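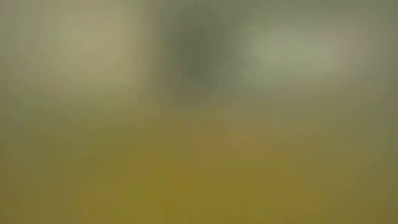

Bei mir sehen die Tücher nach zwei Tagen wieder aus wie ein Haufen, schrieb eine Leserin unter meinen letzten Beitrag, und ob man dafür nicht einfach einen größeren Behälter nehmen soll. Ich habe es probiert und rate davon ab. In einem großen Behälter fallen gefaltete Tücher um, und man muss sie wieder herausnehmen. Ein kleiner, in dem der Stapel seitlich ein wenig Halt hat, ist bequemer.

Tücher falten und im Behälter aufbewahren

Die Anleitung ist für einfarbige Tücher, wie man sie in der Küche oder am Arbeitstisch benutzt. Sie funktioniert auch mit Servietten. Für Handtücher ist die Faltung zu klein, diese werden sonst sehr dick.

Was man braucht

Einen freien Platz auf dem Tisch, der etwas größer ist als das Tuch.
Einen offenen Behälter. Meiner zu Hause ist innen 31 cm lang und stammt aus dem Sortiment von Prestcombe, aber jede Form mit geradem Boden geht.
Saubere und ganz trockene Tücher. Ein feuchtes Tuch in der Mitte vom Stapel riecht bald unangenehm.

Vorbereiten

Schütteln Sie jedes Tuch einmal kräftig aus und legen Sie es flach hin. Dann streichen Sie mit der Handfläche von der Mitte zu den Ecken. Viele Leute streichen in die andere Richtung, und dann bleibt in der Mitte eine Welle, die man beim Falten nicht mehr wegbekommt. 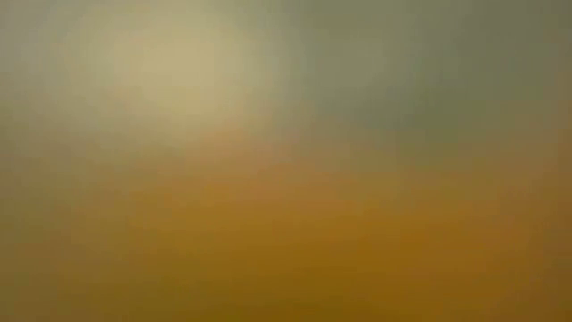

Auch die Nähte am Rand ziehe ich in diesem Moment gerade, besonders bei Tüchern, die schon oft gewaschen sind. Mein ältestes hat 80 Prozent Baumwolle und ist mit der Zeit schief geworden - da lege ich die Ecken aufeinander und lasse die Kante so, wie sie ist.

Falten

Schritt 1. Das Tuch einmal in der Mitte falten, Ecke auf Ecke.
Schritt 2. Noch einmal in der Mitte falten, quer zur ersten Falte. Jetzt liegen vier Lagen übereinander.
Schritt 3. Mit der flachen Hand drücken, bis die Luft draußen ist.
Schritt 4. Das Tuch mit der geschlossenen Falte nach vorne in den Behälter legen. So greift man später nur ein Tuch und nicht zwei.

Bei der Reihenfolge der Farben bin ich nicht streng. Hier liegt das gelbe Tuch gefaltet oben im durchscheinenden gelben Behälter, und rechts schaut darunter ein orangefarbenes hervor. Das hellgrüne liegt zerknüllt auf dem Tisch.
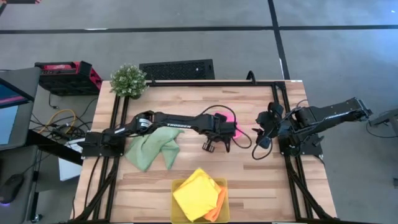
Den Stapel in Ordnung halten

Nehmen Sie immer das oberste Tuch und legen Sie frisch gewaschene nach unten. Dann werden alle gleich oft benutzt. Benutzte Tücher kommen bei mir nie zurück in denselben Behälter, auch nicht für kurze Zeit. Einmal im Jahr, meistens im September, nehme ich alles heraus, wische den Boden aus und sortiere die dünnen Stücke aus - sie sind noch gut für Fahrrad und Schuhe.

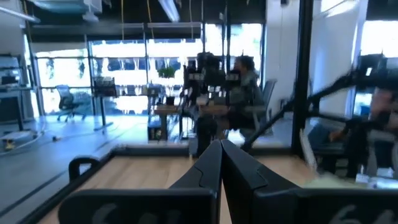
Muss man die Tücher vor dem Falten bügeln?
Bügeln ist nicht nötig, wenn man sie gleich nach dem Trocknen ausschüttelt und glatt streicht. Für Servietten auf einem gedeckten Tisch würde ich es trotzdem machen.

Zuletzt geändert: 30. Mai 2024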